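Hanelano Assembly Faults: Data Card

Dataset of faulted robot runs on desktop computer assembly, maintained by the Tateo automation group

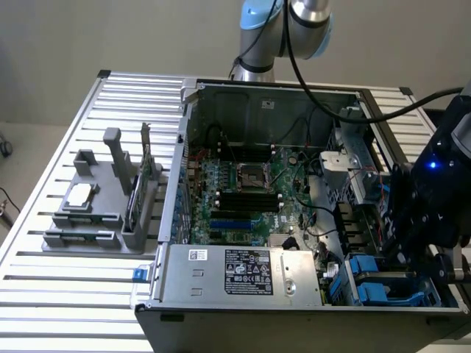 Summary

Hanelano Assembly Faults is a collection of 122 robot runs in which a computer assembly task ended in a fault, a protective stop or an operator stop. The tasks are CPU placement, memory module insertion and expansion card insertion. Each run starts with the parts in a gray 3D-printed fixture beside an open tower case. The case lies on its side on a slotted aluminum table, and the arm works over it from behind.

The collection was prepared after an incident in June, in which the arm continued to press on a memory module after the force limit had been reached. No person was hurt. One motherboard was damaged and withdrawn from use. Successful runs are published separately as Hanelano Assembly Base and are not repeated in this release.

Description of the incident

The arm picked up a memory module from the fixture and moved it to the second slot. The module was tilted and met the slot latch instead of the slot. The force limit was set at 20 newtons. The controller recorded that the limit had been passed, but the stop command was held in a queue behind a gripper status request. The arm continued downward for 300 milliseconds before it stopped.

The operator then pressed the emergency stop and cut power to the arm. The gripper held its grip on the module, as designed. It was released by hand under the lockout procedure.

Cause

The review by Taheri, which supplies the control software, identified two causes:

Stop commands and gripper status requests shared one message queue, and stop commands had no priority.
The memory channel of the fixture had worn at one end, so that modules could sit at a slight angle before pickup.

The first cause is a safety matter and affects all tasks. The second affects memory insertion only.

Corrective action

Stop commands now travel on their own channel and are also enforced in the arm controller - a software delay can no longer hold them back. The fixture was reprinted with deeper channels. Approach speed above the motherboard was reduced for all tasks. Sites that use control software older than version 2 should not replay the trajectories in this collection on a physical arm.

Contents of each record

run_id: identifier of the run
task: cpu, memory or card
fault_type: see the list below
force_log: wrist force and torque for the full run
joint_log: joint positions and velocities
video: view from a fixed camera at the workspace
operator_note: short written note, entered after the run

Fault types

misaligned_insert: the part met the edge of a slot or socket
dropped_part: the part left the gripper before placement
cable_contact: the arm, the gripper or its cable touched the case or a cable inside it
late_stop: the arm moved after a stop condition was recorded
operator_stop: the operator ended the run before any automatic stop

A run may carry more than one fault type. The June incident is labeled misaligned_insert and late_stop.

Known limitations

All runs were recorded at the Skindwood site with a single arm and a single gripper design. Force readings include the weight of the gripper cable, which changes with arm position and has not been corrected. Operator notes were written by different staff and vary in detail. In several CPU runs the gripper hides the socket at the moment of contact, and the label rests on the force log alone.

Permitted use

The collection may be used for research on fault detection, recovery planning and safe stopping. It should not be used as the only evidence that a system is safe to operate near people. Label errors should be reported to the Tateo automation group with the run_id and the time within the run.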